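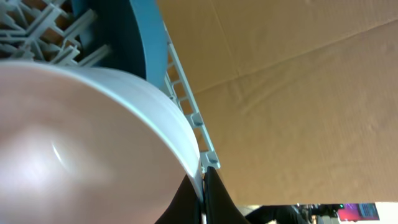 December, workshop notebook, Fodville
Glaze work, batch 1553, started at 9.40

Continued from the last page. The white still makes pinholes on the Cordier clay, mostly near the foot and on the side which faces the door of the kiln. On the Olosus clay I see almost none, with the same glaze and the same firing. So I think the problem comes from the body, and I want to look at the first firing before I change the recipe again.

Today I prepared 10 tiles from the Cordier bag. Half of them go through the normal programme. For the other half I put a long hold at 700 on the way up, with the vent open, to let the gas leave. I marked these with a scratch on the back, as the iron pencil disappeared last time under the glaze and I had to guess.

Glaze: I sieved it two times. It was thick like yoghurt after the weekend, so I added 178 g of water in small portions and mixed by hand. The electric mixer brings in many bubbles and I don't want to have a second reason for holes. After this it rests until the afternoon. Dip of three seconds, one coat only. Rims wiped with the yellow sponge (please do not use this one for the floor).

Things I am not sure about:
The scale was drifting a little when the window was open. I closed it and weighed the clay part again.
The bag from Celteton has no label for the frit. I assume it is the same frit as in autumn, but it feels more coarse between the fingers. 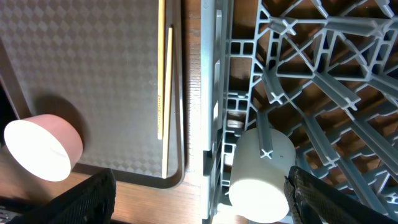

Yesenia Tovar wrote under my notes that the hold is a good idea but that I should also leave one tile without any glaze, because a bad spot in the clay can be seen better on the bare surface. She asks too if the tiles were really dry when I packed the kiln. I believe yes, but I didn't weigh them.

So one bare tile is added, without number, at the back of the lower shelf. Kiln closed at 15.20, vent open, cones in front of the spy hole.

To do: ask Celteton about the frit, wash the fine sieve, order more cones.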